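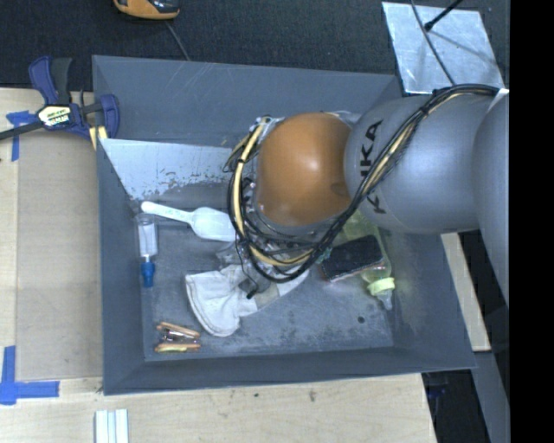

Fig. 1. Mixed small goods in a gray tray, clamped at the table edge.

Household Materials and Storage
Handout 4: Sorting a mixed tray

Reading before class: the chapter on small goods in the Trilside course pack. Bring a pencil and the blank inventory sheet.

1. Why mixed trays are a problem

Most homes and workshops have at least one tray or drawer where unrelated things end up. The tray in Fig. 1 is typical. It holds a white plastic spoon or scoop, wooden clothespins, a crumpled cloth glove, a small clear container, a bottle, a sheet of aluminum, and a dark block that could be a sponge or an eraser. These things differ in material, shape and stiffness, and they do not store well together.

2. Sorting by material

Start with material, before use. Use depends on the household, and two people will often disagree about it.

Wood and metal together: clothespins. Each one has a metal spring, so the pin goes under "composite" on the sheet. Do not list it under wood.
Textile: the glove. Record it as cloth unless you can read a fiber label.
Plastic: the spoon or scoop, the small container, the bottle. Note whether each one is clear, translucent or opaque. The bottle in Fig. 1 is translucent, with a pale yellow-green cap.
Metal: the aluminum sheet. It has a brushed surface with dark smudges and rusty-looking speckles. Aluminum itself does not rust. Write "speckled, cause unknown" and leave it there until you have handled the piece.

3. Sorting by shape

Flat and stiff pieces stand on edge or lie against a wall of the tray. Soft pieces are folded or rolled. Small repeated pieces, such as clothespins, get their own cup or a shallow box. Containers with caps should stand upright if the tray is deep enough. In a wide, shallow tray they usually have to lie down, so check the caps first.

4. Uncertain items

If you cannot name an item from where you stand, write both possibilities with a slash: spoon/scoop, sponge/eraser, cap/nozzle. Marks are taken off for guessing, and none for a slash.

5. The tray and the table

A tray with sloped sides loses floor space compared with a straight-sided bin of the same width at the rim. Measure the floor. For the Kobori exercise, take a floor area of 3000 square centimeters and plan for three groups.

A bar clamp will keep a tray from sliding on a smooth tabletop. Tighten it by hand only, as too much pressure can bend a plastic rim.

6. Exercise

Fill in the inventory sheet for Fig. 1, one line per kind of item, with columns for material, color, stiffness and proposed place. Then draw a layout for the same goods in the Kobori tray. Keep an open strip along one side for new items.

Sheets are due 24th March. Late sheets go in the Lorilitz folder.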